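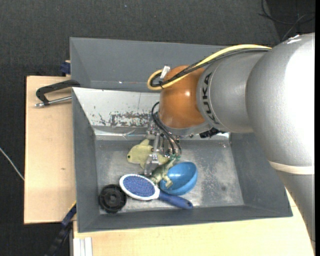 *KUKA arm reaching into a gray bin of household objects and toys*

**Subject:** Re: [lending-tech] Duplicate location records after import into Desell

On a Tuesday-style restart of the server the duplicates come back, so the cache is ruled out. My reply is inline.

> We finished moving our item records from the old spreadsheet into Desell last month. The spreadsheet had 4,000 rows, one per item, with a free-text column for the branch and another for the shelf. After the import the branch list shows Doležal twice. Both entries look the same on screen and both can be selected. Items are split between them.

The two entries are stored differently. Your export has the z with caron in two forms: a single code point (U+017E) in some rows, and a plain z followed by a combining caron (U+007A U+030C) in others. Most fonts draw these the same way. Desell compares branch names byte for byte on import, so it creates one branch for each form.

You can confirm it from the branch table:

```
SELECT id, name, length(name), hex(name)
FROM branch
WHERE name LIKE 'Dole%';
```

The composed form gives a length of 7 and the decomposed form a length of 8. In hex, look for `C5BE` in the first and `7ACC8C` in the second.

The usual source is a spreadsheet edited on more than one machine. Text typed on a keyboard normally comes out composed. Text copied from a file name on an older Mac volume often comes out decomposed. I would check whether anyone pasted folder names into the branch column.

> I tried renaming one of them to match the other and got a message that the name is already in use. Then I tried deleting the second one and got "branch has 101 dependent records." Is there a merge function?

There is no merge function for branches. There is one for item types, and the manual's index points to it under "merge," which has caused confusion here before.

The "already in use" message comes from the rename form, which does normalize before it compares. The import does not. That difference is a bug in my view, and I have seen it in both releases we run.

To merge by hand, take a backup, stop the scheduled jobs, and run the following with your own ids. Here 11 is the branch to keep and 19 is the one to remove.

```
BEGIN;
UPDATE item SET branch_id = 11 WHERE branch_id = 19;
UPDATE shelf SET branch_id = 11 WHERE branch_id = 19;
UPDATE loan_policy SET branch_id = 11 WHERE branch_id = 19;
DELETE FROM branch WHERE id = 19;
COMMIT;
```

The shelf update will fail if both branches have a shelf with the same code, as there is a unique constraint on (branch_id, code). In that case remap the items to the surviving shelf row first, then delete the spare shelf row. Do the same for loan_policy if you set any per-branch loan periods. Do not drop the constraint to get past the error. The label printer module relies on it and will print whichever row it finds first.

> Also, the Gatutham branch sorts after everything else in the drop-down, even though it starts with a G. Could this be the same problem?

Different problem, same cleanup. Run the hex query on that name. I expect a leading non-breaking space (`C2A0`), which the import's trim step does not remove. It only strips ordinary spaces and tabs.

> Our labels are already printed on Valtow stock with the old branch prefix. Do we have to reprint?

No. The barcode encodes the item number only. The prefix is human-readable text and is not looked up at checkout. If you reprint later, the Valtow template needs its left margin reset after any change to the prefix length, or the last digit runs into the border.

For the next import, normalize the file before loading it:

```
import sys, unicodedata
for line in sys.stdin:
 line = unicodedata.normalize("NFC", line)
 sys.stdout.write(line.replace("\u00a0", " "))
```

Save as UTF-8 without a byte order mark. With the mark present, Desell reads the first column header as unknown and skips the column, and the only notice is one line in the import log.

If the shelf constraint does fail, post the output of this and I can write out the remap:

```
SELECT code, count(*)
FROM shelf
WHERE branch_id IN (11, 19)
GROUP BY code
HAVING count(*) > 1;
```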